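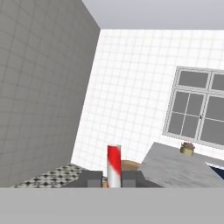

Wrist view, kitchen scene, striped cylinder between the fingers.

September, simulator evaluation, continued

Picking up from the install notes. The Tustura trial license is on the second workstation now and the kitchen pack loads without the texture errors we had at first. The fix was deleting the cached materials folder and letting it rebuild. Keane support had suggested a full reinstall. Skip that if you see the same thing.

What we need to decide is whether to buy the pack for the grasping work or keep going with our own Cokesberg scene. Ours is a gray box with a table in it. It was fine for checking the controller and is poor for anything that uses the wrist camera, as the background never gives the detector any trouble.

Ran the first batch this morning with the stock settings. 70 attempts, mixed objects, pick from the counter or from the floor area, scripted policy. 3 were thrown out when the physics step blew up on load and the object left the room. Same seed each time, so I can reproduce it. Logged it with Keane.

Things I noted while stepping through the wrist camera recordings:

The fingers take up a good part of the lower view and the gripper housing fills the bottom strip. On our real arm the camera sits farther out and we see less of the housing. The mount offset can be edited in the config, but the docs give it in the tool frame and the file wants it in the flange frame. Lost an hour to that.

Wall tile is a fine grid on the white side and a fainter one on the gray side. Our corner detector likes the white wall far too much. Need to mask it or turn down the grout contrast.

Window glass is flat gray with nothing outside. I would like at least a sky image in there before training on it. Tarık Gökçe says the Grornimitz add-on has outdoor backdrops, but that is a separate purchase and I have not seen a price.
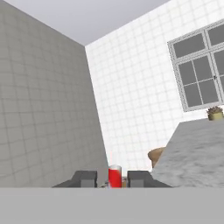 Red can in the gap, fingers apart. Marble counter and plant at right.

The can is the one I would use for regression tests. Plain color, light rim on top, easy to segment against the white tile. There is a thin pinkish vertical streak over it in this one. I don't know yet if that is a debug marker or a rendering fault. Asked Keane. If it is a marker it has to come off before we export any training images.

Counter texture is good. The marble mottling is soft enough that it doesn't look like a repeated stamp, and I couldn't find a seam at the edge.

Speed: 28 frames per second with the wrist camera on and shadows at medium. Shadows off gets it to 76, but then the two walls come out nearly the same shade and the corner is hard to find by eye. Leaving it at medium.

Contact settings are still open. Stock friction on the finger pads looks high to me. Will measure against the real pads before changing anything.

To do:
- rerun the bad seed with the smaller time step
- camera offset, correct frame this time, and add it to the shared config
- ask about the backdrop price
- same batch in the Cokesberg scene so there is something to compare with

4:40 pm. Batch two is queued. Don't restart the second workstation.

Recent entries
Tustura install and license server
Finger pad wear, left and right
Cokesberg scene: table height fix
Wrist camera calibration, second try
Controller timeouts on the long cable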